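Imad Azar
@imadazar
June 27, 2023

1/ I promised a few of you the long version of how I started singing with the Sesham community choir, so get comfortable, because I have never told a short story in my life and I'm not going to begin on a Tuesday.

2/ I hadn't sung in front of another person since middle school. My sister saw a flyer at the bakery in Fulta, took a picture of it, and texted it to me with no words at all. If you have a sister you know what that means.

3/ There are no auditions. You walk in, Mrs. Suominen asks you to hum up and down a little, and then she points at a chair. I was pointed at the second row of the basses, between a retired bus driver and a very tall dentist, and I've sat there ever since (I get a little territorial about it now).

4/ I couldn't read music. I still read it the way I read a menu in another language, hunting for the words I know. What helped me most was recording my part on my phone during rehearsal and playing it back at home while I got on with things. Dishes, laundry, sweeping the porch.

5/ By the way, if you try this, sing out loud! Humming along is cozy but you learn nothing. I hummed for most of a winter and then opened my mouth at the spring rehearsal and had no idea what the words were.

6/ Our first concert was at the old Clanier hall, which seats 276 and feels like a lot more when you're standing up there with your knees going. We did four folk songs, a lullaby, and one big loud piece that the sopranos love and the rest of us survive.

7/ I came in early on the lullaby. One whole beat, all by myself, a big warm wrong note. The bus driver patted my arm and we kept going. My sister says she didn't notice, and she is a terrible liar, bless her.

8/ The oldest in our group is 71 and she has the best breath control of anyone there. I asked for her secret and she said she walks up the hill to rehearsal instead of taking the bus. I have tried the hill. I'll be trying it again when the weather cools off.

9/ We start back up in September with all new music, and we are always short on tenors. If you've ever been told you sing nicely in the car, please come sit with us. Bring water and a pencil, and I'll save you a chair as long as it isn't mine.

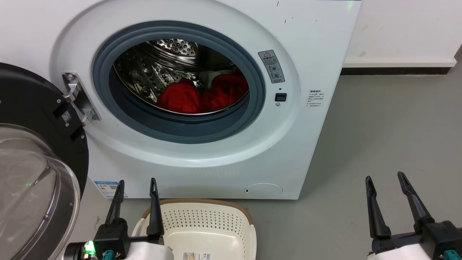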